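Deutsch lernen mit Karteikarten, drittes Jahr

2008-12-25

Seit drei Jahren schreibe ich jedes neue deutsche Wort auf eine Karte. Am Anfang wollte ich 1000 Karten haben, dann höre ich auf. So hat es mir mein Kollege Rizal Simanjuntak empfohlen, der schon länger hier wohnt als ich.

Ich sortiere nach dem Artikel: Gelb ist für „der“, Rot für „die“, und eine sehr helle Farbe für „das“. Meine Karten liegen in Schachteln.

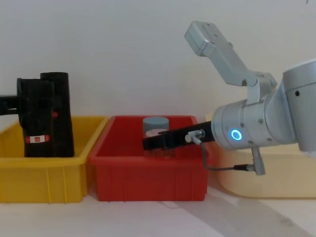
Die schwierigen Wörter

Auf meiner Liste stehen zurzeit 177 Wörter, bei denen ich den Artikel immer noch falsch sage. „Der Teller“, aber „das Messer“ — dafür habe ich keine Regel gefunden. Kartini Majimbun hat mir geschrieben, dass sie jeden Abend 21 Karten laut liest, auch die leichten. Das probiere ich seit zwei Wochen und es ist anstrengend, besonders nach der Arbeit.

Im Februar melde ich mich für die nächste Prüfung an. Wer ein gutes Buch über Präpositionen kennt, bitte unten schreiben.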